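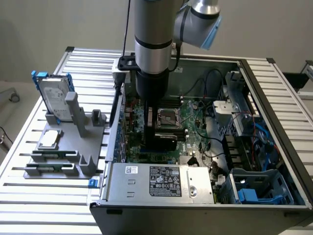 Suha Boutros had the notice for a retired bus driver half finished when I got to her desk at the Gindlow paper, and she made me wait while she called his sister back. She wanted to know what kind of pie.

"Rhubarb," she told me when she hung up, and she looked delighted. "The family had written that he loved dessert. Well, everyone loves dessert! But a man who drove to Truvden every June for rhubarb pie, I'd like to have met him."

Boutros has been writing obituaries here since she was 26, and by her own tally she has passed 2,000 of them. She never planned on it. She was hired to take classified ads over the phone, the notices came in on the same line, and people kept staying on to talk.

"They'd give me the dates and the church and the names, and then they'd go quiet, and then they'd say, you know, she could whistle through her teeth and bring the cows in from the far side of the creek. And I'd think, why isn't that in here?"

So she started asking. Her first question is still the same one: what did the kitchen sound like when this person was in it? She has heard about radio ball games, hymns, arguments over cards, and one grandfather who announced each ingredient as he dropped it in the pot. The families often laugh, which surprises them, and then the stories come faster than she can type.

The standard notice runs 300 words, and she can tell you to the word how hard that is for a woman with nine children and a quilting circle. Survivors alone can eat up half of it. She will not drop a grandchild, though, and she reads every name back out loud, letter by letter. "I spelled Anozie wrong once, my second year. I drove out to the house to say sorry. They fed me lunch, and I still get a Christmas card from them." 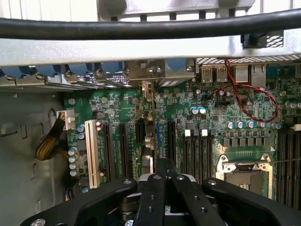
A black gripper and the green motherboard inside an open desktop workstation.

I asked whether the work makes her sad. She thought about it for a good while, turning her pencil over.

"The young ones, yes. I go for a walk after those. But mostly I spend my day hearing about people at their best, from whoever loved them most. I come home full of it. My husband knows every one of these folks and he never met a single one."

She has opinions on wording. "Died" is fine with her, and so is "passed away" if that is how the family talks. She leaves jokes in. She likes nicknames, first jobs and the names of dogs, and she is very fond of anybody who held a grudge against a piece of farm equipment. (One gentleman fought with the same Pliner baler for most of his life. His sons asked for it to be listed among the survivors, and she put it right after the nephews.)

In September she started a free evening class at the library for people who want to write their own notice ahead of time. I sat in on one and had a wonderful time. A retired welder read his out loud, and it was one sentence long. Boutros asked him who taught him to weld, and he talked for 2 minutes straight about an uncle none of us had heard of.

"Put him in," she said.

He was already writing.

Khalil Karam
Nov 11, 2023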